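24 de novembro de 2025, bancada 2

Manhã quase toda a arrumar a zona da caixa metálica. Passei pano nas paredes inclinadas e depois no fundo, primeiro seco, depois com o detergente da Fahmy (o frasco pequeno, o grande acabou). Manchas escuras da parede de trás: as de outubro não sairam com álcool, desta vez nem tentei. A Rowena acha que é risco e não sujidade. Pode ser.

Medi outra vez a folga entre o bordo e a mesa, 161 mm. Igual ao que está na folha da Jaron, portanto fica assim.

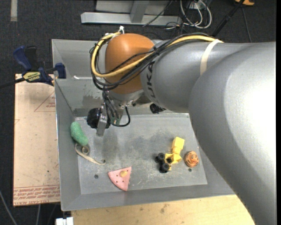
Peças da Skedow: chegaram 2 sacos, um com a etiqueta trocada. Corrigi à mão, falta corrigir na lista. NÃO misturar com as da Plilola, são quase iguais mas a rosca é outra. Guardei tudo na gaveta de baixo, lado esquerdo.

A Efthymia pediu as caixas de cartão vazias para a mudança do armário. Levou as maiores, as outras estão debaixo da janela. Se alguém precisar é tirar.

Por fazer:
- lista de peças (etiqueta!!)
- encomendar detergente, panos também
- perguntar à Rowena pela tampa, ela disse que a viu no corredor
- apertar os parafusos dos pés da mesa, abana um bocado quando se encosta
- varrer atrás do armario depois de o mudarem

À tarde reunião, não voltei à bancada. Chave do armário na gaveta de cima, fita azul.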